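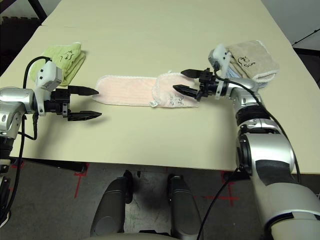
How many towels does a house of four need? Twelve bath towels and four spares for visitors, and you can get by with fewer if you wash twice a week.

I came to that after emptying the airing cupboard on Sunday. We had far more than we could use, going back to the set we bought when we moved in. Some had gone thin in the middle. A few had never been used because they don't dry anything. I kept the best ones and put the rest in a bag for the animal rescue, who take them as long as there are no loose threads.

I write on mine now. It began when two of us had the same blue one and argued about it every morning. A laundry pen does the job if you go over the letters twice and leave it overnight before washing. Mark a corner or the end that will sit on top once it is folded. Dark ink on pale colours such as pink, light green or beige is easy to read from across a room. On navy you may as well not bother.

Folding is where I have changed my mind. I used to do halves and halves again, which gave me a wide flat pile that slid off the shelf. Now I lay the towel out long on the table, smooth it from the middle, and bring one end over by a third. The other end goes on top of that. If the label is sticking out, I tuck it in. Then I fold it once more and it goes in with the fold facing outwards. Thick ones with a fluffy trim never sit quite flat at the edge, so they go at the bottom.

The shelf in our cupboard is 56 cm deep and takes two piles, one behind the other. Hand towels are at the front.

I wash everything at 60 except the pink ones, which get 40 until they stop losing colour. I gave up on fabric softener in May and they dry us better without it. They feel rougher for the first few washes – a good shake before hanging helps.

The flannels are still in a carrier bag on the landing. I'll do those next weekend.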